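What Is Inside a Computer?

By Radomir Vukčević

Do you have a big computer at home or at school, the kind that stands in a box under the table? This box is called a tower. From outside it is quite boring. It has a button, some holes for cables and maybe a little light. But inside it is like a small town, where every house has its own job!

I write these pages for the children of the Ulto club in Dudham, who are between eight and eleven years old. Last April a girl asked me, "Where does the computer keep its thinking?" I liked this question very much, so let us start with it.

The big green board

The largest flat thing inside a tower is the motherboard. Very often it is green, but it can be black, blue or other colors too. Think of it as the ground of the town, with all the streets already built. The streets are very thin lines of metal, and electricity travels on them from one part to another. Everything in the computer must be connected to the motherboard in some way.

The place for the thinking

The part which does the thinking is called the processor, or CPU. It is a flat square, not bigger than a cracker. It does not really think like you do. It only adds, compares and moves numbers, but it does this so fast that we can watch films and play games.

The processor sits in a special seat, and the seat is called a socket. Beside the socket there is a small lever. When you close the lever, the processor is held tight and cannot move. When you open it, you can lift the processor out. The socket has many tiny contacts in it, and we never touch them with fingers.
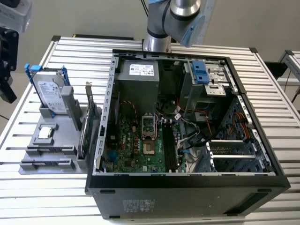
A computer tower with its side panel off. The socket in the green motherboard is open and empty.

Look to the right of the socket and you will find long dark slots with small white clips. They are made for the memory. Memory comes on thin sticks, and in this computer there are no sticks in the slots. Memory is like the top of your desk when you do homework. You put there the things you need right now, and when the computer is turned off, the desk is cleared.

The food of the computer

A computer needs electricity as you need breakfast. The gray box near the top left corner is the power supply. It takes the electricity from the wall and changes it, so that it is gentle enough for the small parts. Then it sends it out through many cables. Can you find the orange, red and yellow ones?

Never open a power supply, even if the computer is not plugged in. Some electricity can stay inside and it can hurt you. Grown-ups should leave it closed too.

The long-time shelf

If memory is the desk, then the drive is the shelf. Your drawings, songs and photos stay on the drive also when the computer sleeps. In many towers the drives live in a metal cage. The cage in our photo has little holes in its walls and a bright blue latch on top. You use the latch to release the drive bay.

Why is there a fan?

Parts which work hard become warm. A fan blows the warm air away, so that nothing gets too hot. This is the humming sound you sometimes hear. The twisted red and black cable just below the power supply is a fan cable.

Try it yourself

You need a shoebox, colored paper, 2 pieces of string and glue.

Lay the box down and cover the bottom with green paper. Cut out a square for the processor and glue it in the middle. Make a bigger gray box from paper for the power supply and put it in a corner. Now use the string as cables - one goes to the motherboard, the other goes to the drive. You can finish it in about 36 minutes, or slower if you like to decorate.

If you want to see a real computer from inside, ask a grown-up to unplug it and open it with you.

Words to remember

Tower: the box that holds the parts.
Motherboard: the board that connects everything.
Socket: the seat of the processor.
Drive: the place where things are kept for a long time.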